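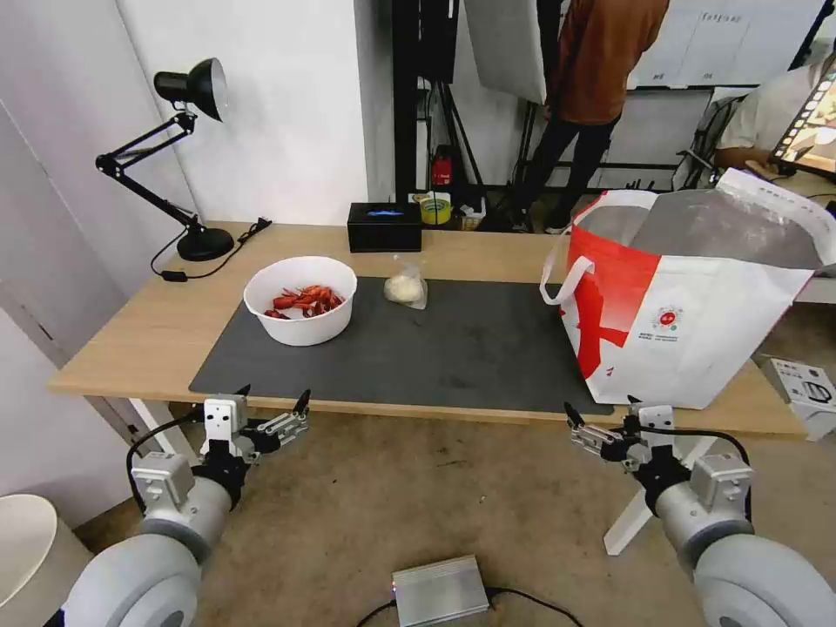

Filed under: Short Fiction / Workplace

This site uses cookies to remember your reading preferences. By continuing you accept our cookie notice.

Print this story | E-mail this story

TOLERANCE

The Jalteck fingers closed at the rate set in the configuration file and stopped when the motor current reached the limit. Nele De Smet wrote down the limit. She then wrote down what the fingers had done, which was to take the claw off a crawfish.

"That's a fail," said Bart Coppens from the monitor.

"It's a grasp. The object was acquired."

"Part of the object was acquired."

She checked the protocol. It said the item must be lifted clear of the bowl and held for three seconds. It didn't say how much of the item. Jolien Verbeke had written the protocol in November, when the test objects were still foam blocks and a length of pipe, and a foam block comes up whole or stays where it is.

Nele entered a fail and put a note beside it.

The comparison had been ordered by the Rurkombridge office, which wanted one gripper on both arms by spring and didn't much care which. There were two candidates. The Jalteck was heavier, with a stiff linkage and a current loop that could be read at every control step. The Akolgo was lighter and had better software, and its fingertips gave slightly under side load. The data sheet called this compliance. Bart called it slop. Each gripper was to have 100 trials on each object, and each set was split between the left arm and the right so that a bad wrist calibration on one side would show up as a difference in the numbers and could be subtracted.

The objects had been chosen by Teun Leemans. He wanted something hard and irregular, something soft, and something in a bag. He had gone out one lunch hour and come back with crawfish and a bun, and the bun was already in plastic, so he considered the soft one and the bagged one to be covered together. Jolien told him this confounded two variables. Teun agreed that it did and went to adjust the stand.

By the second morning the Jalteck set was finished on the bun. The bag was the easy part. The fingers took the gathered plastic at the top and lifted, and the bun hung underneath and swung. The head camera lost the bag on 13 trials out of the set, always at the same approach angle, when light from the overhead panel came back off the creases and the segmentation decided there was nothing on the mat. Nele moved the panel. The segmentation then lost the bowl. She moved the panel back and recorded both positions in degrees.

"You could fix that in exposure," Bart said.

"Then I'd have to rerun the first set."

"You could fix it and not rerun the first set."

She didn't answer that, and he went back to the depth image. He had been tuning the colour map for an hour. Nothing in the protocol called for a colour map.

The controllers were the other half of the work. Trurnska, who had supplied the arms, shipped them with a position controller that was accurate and had no opinion about contact. Jolien had written an impedance controller to replace it. Under hers the wrist yielded when a fingertip met the rim of the bowl, and the arm slid along the rim until it found the inside. Under theirs the bowl moved. On one trial it moved as far as the edge of the mat, and Nele stopped the arm by hand and put the bowl back on its mark.

Jolien came in to watch her controller run. She stood behind the desk with her coat over her arm and asked for the stiffness to be lowered. Nele lowered it. The right arm descended, touched a tail, and stopped there, resting on it with no measurable force.

"It's very gentle," said Jolien.

"It hasn't picked anything up."

"No. Raise it a bit."

They raised it by 20 percent and the arm picked one up whole, held it over the bowl for the count and set it down again on the pile. Nele recorded a success. It was the first on that object with both claws attached, and she put a note beside that as well, so that the column of notes was now longer than the column of results.

Anouk Schouten from the Rurkombridge office phoned at four. She wanted the summary by the end of the day.

"Which one is better?" she asked.

"The Jalteck is more repeatable. The Akolgo does less damage."

"But which one is better?"

Nele looked at the sheet. Repeatability had a column. Damage had only the notes, in her handwriting, with arrows. "I'd need to define it first," she said.

"Define it how you like. I need one name."

After the call she opened the protocol and added a line under the success criteria: item to be lifted complete. She read it over, dated it 3/17/20 and initialled it. Under the new line most of the Jalteck grasps already entered as successes would have to be checked against the video, and the ones she couldn't see clearly would have to be done again.

Bart watched her over the top of the monitor.

"How many is that?"

"I don't know yet."

"Do we have enough crawfish?"

She sent Teun a message asking for more, same supplier, same size if possible, and asked him to keep the receipt. Then she released the brakes on the left arm, sent both arms home and opened the grippers to full width. She started the first video from the beginning, at half speed, with the sheet beside her and a red pen.

Print this story | E-mail this story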